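FOR IMMEDIATE RELEASE
08/05/2019

Nurketti opens used tennis ball collection at Cistthorpe

Nurketti, the sporting goods reseller, will begin taking in used tennis balls at its Cistthorpe sorting room this month. Clubs, schools and households can drop off balls free of charge. The company has run the same service at Brirkau since January and has collected 1,433 balls there.

Balls are checked one at a time on a white table. Those with sound felt and enough bounce are sold in bags of 15 for practice use. Balls that are too flat for play go to Hladun, which cuts them into caps for chair and table legs.

Tennis balls at the Cistthorpe sorting room.
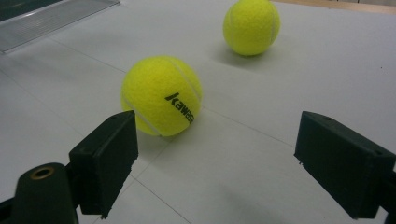
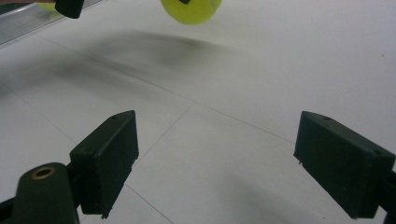
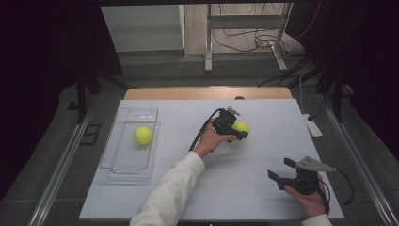
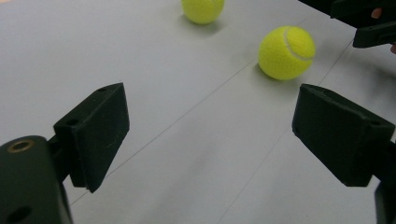 Prices for the practice bags will be the same at both sites, and clubs ordering 20 bags or more will get free delivery. Nurketti does not sort by brand, and a bag may hold balls from several makers. Lettering still on the felt, like the black "kawas" that can be read on the ball in the first picture, is left as it is. Balls are not washed or dyed before sale.

"Most clubs have a bin of old balls in a shed somewhere," said Imani Escobedo, who manages collections for Nurketti. "We would like them to bring us the whole bin. Please don't pick through it first, we will do that."

Balls should arrive dry and in a sack or box that does not need to be returned. Anyone bringing more than 200 at a time is asked to call the day before. Balls that have been chewed by dogs cannot be taken at either site.

Drop-off is at the side entrance in Cistthorpe during shop hours. Order forms for the practice bags are available at the front counter.

Press contact: Imani Escobedo, Nurketti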